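Marbling (decoration)

Marbling is the painting or printing of a surface so that it looks like polished marble. It is found on walls, columns, fireplaces, furniture and floors, and in its printed form on vinyl, paper and plastic sheet. The painted kind is also called faux marble.

Methods

A painter starts with a smooth base coat, usually white, grey or black. Thin glazes are laid over it and softened with a dry brush while still wet. The veins are drawn last, with a feather or a fine brush held loosely so that the line wavers. Veins in real stone tend to run in one general direction, and they fork and join again. A varnish is put on once the paint has dried.

Printed marbling works from a photograph or scan of a stone slab. The pattern is repeated along the roll, and the length of the repeat affects how convincing it looks over a large area. Cheaper rolls have a short repeat, which shows up as the same vein coming round again every few steps.
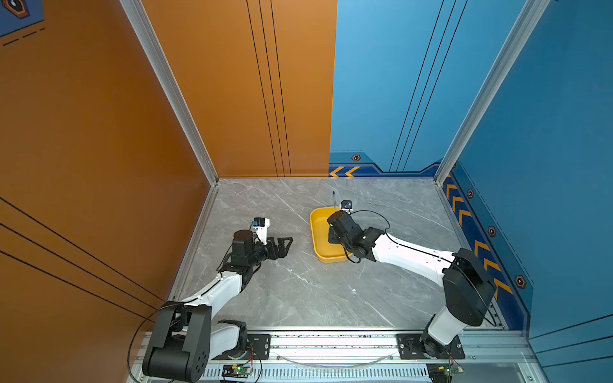
Grey grounds with white veins are a common choice for printed sheet, as they hide dust and small scratches better than plain white. Green and red grounds are more often seen in painted work, where they copy stones that were costly to bring from abroad.

History

Painted imitations of marble were made in ancient times, and good examples survive on the walls of Roman houses at Pompeii. The practice was later used widely in churches, where timber columns could be made to match a stone altar.

At Hurstead, the parish church has 12 marbled columns of painted pine. They were covered with brown paint at an unknown date and uncovered by the restorer Adanech Ayele, whose work began in December and ended on 13th March. The assembly hall at Jimcombe has a marbled frieze of 53 panels, two of them replaced after a leak.

Care

Painted marbling should be dusted with a soft cloth. Water can get under old varnish and leave a white bloom. Printed sheet may be washed with mild soap, but scouring powder dulls the surface and wears away the pattern.

See also

Graining
Scagliola
Trompe l'oeil
Paper marbling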